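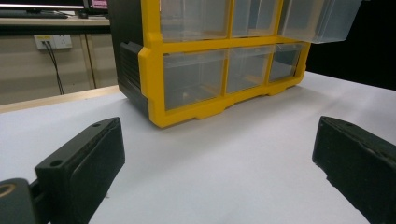 Home | Products | Newsroom | Support | Contact

Nguyen-Tran Opens Spare Parts Counter and Mail Service in Madley

MADLEY, March. Nguyen-Tran, a supplier of small hardware and repair parts, has opened a parts counter at its Madley warehouse and started a mail service for single-piece orders. Both services are open to the public and to trade accounts.

The opening stock list covers 1,026 part numbers. These include machine screws, washers, retaining clips, springs, rubber feet, fuse holders, hinge pins and drawer stops. Every part number can be bought singly. The previous minimum order of 50 pieces per line no longer applies to metric fasteners, clips or springs. It remains in place for rivets and crimp terminals, which are supplied to the company in sealed strips.

The counter is open from 8 a.m. to 4:30 p.m. on working days. Orders received by mail or through the online form before noon are packed the same day. Later orders are packed the next working day.

Stock is held by size first and material second. A customer who needs an M3 screw will find the steel, stainless and brass versions listed next to each other, with head type and drive given in separate columns. Inch sizes have their own section of the list and are not mixed with metric sizes at any point. The same order is used on the printed list, the online list and the bin labels, so that a part number read from one can be found on the others without conversion.

Each bag carries a label with the part number, nominal size, thread pitch where it applies, material, finish and batch code. The batch code identifies the supplier delivery. Customers reporting a fault should quote it in full.

A sample matching service is also offered. Customers may bring or mail in a worn or broken part, and counter staff will measure it and check it against the list. There is no charge for matching when the part is in stock. Springs are matched on wire diameter, outside diameter, free length and number of coils. Springs that have been stretched past their working range cannot be matched on length, and the customer will be asked for the make and model of the original item.

The stock database was prepared by Trondeo and replaces a paper card index. It updates counts when a bag is sealed, and a line is marked for reorder when it falls to its set level. Reorder levels will be reviewed in June, after the first full quarter of counter sales.

A second counter is planned for Skuladport. That site will carry 80 percent of the Madley list at opening, with the remaining lines sent on request. Nguyen-Tran intends to extend the combined list to 3,000 part numbers, starting with cabinet fittings and small bearings. No opening month has been set for Skuladport.

The current parts list is available in print at the Madley counter and as a download from the Support page.

Recent releases
Revised Thread Size Chart Now Available
Changes to Trade Account Terms
Returns Procedure for Unopened Bags
Holiday Hours at the Madley Warehouse

Contact: Nguyen-Tran Press Desk, Madley | Copyright Nguyen-Tran. All rights reserved. | Back to top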